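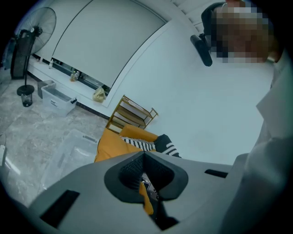 Folding and Sorting at Pramedwood: Questions from Staff

Updated 07/09/2022

What is changing?
Soft goods handling at the Eide site is moving in stages to the Riditix system. Robots will take over picking up cloths, cushions and soft toys and putting them in bins. Inspection, mending and packing stay with people.

When does it start?
The first 2 stations went live in June. The rest follow once the first ones meet the target of 300 items per shift.

Will I lose my job?
No positions are being cut in this round. There are 172 of us on the floor, and the hours freed up go to inspection, where we have been short for a long time.

What is the hand-held gripper work?
You do an ordinary task, such as putting a folded cloth in a storage bin, with a gripper in your hand. The recordings are used to teach the robots. We have 3,273 of them so far.
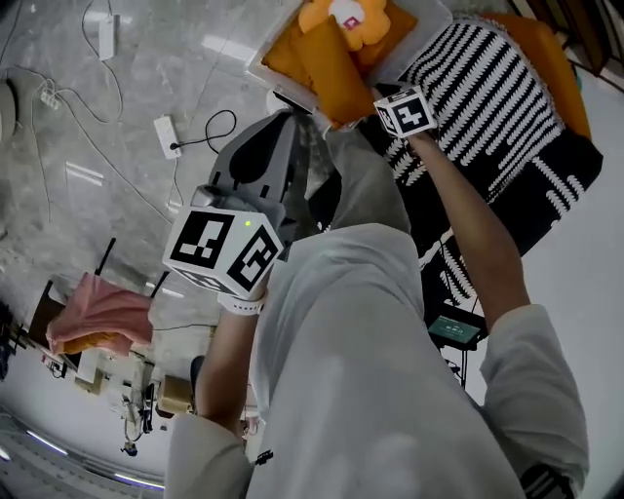

You work at your normal pace. If you drop something, pick it up and carry on. Dropped items are useful to the people doing the training, so please don't restart the recording.

Do I have to take part?
No. Sign up with Gunnel Sjöberg if you want to. Sessions are paid at your regular rate and count as working time.

Are the recordings used to judge my work?
No. Supervisors can't open them. Varnier stores the files and removes names before anyone else gets them.

My wrist gets sore. What should I do?
Stop and tell your shift lead. You can switch hands or go back to your usual station for the day.

Will there be training on the new stations?
Yes, two half days, during working hours. You will learn to clear a jam, restart a station and call for help.

Who do I ask about schedules?
Aslak Sæther handles shift changes. Leave a note at the floor office if he is out.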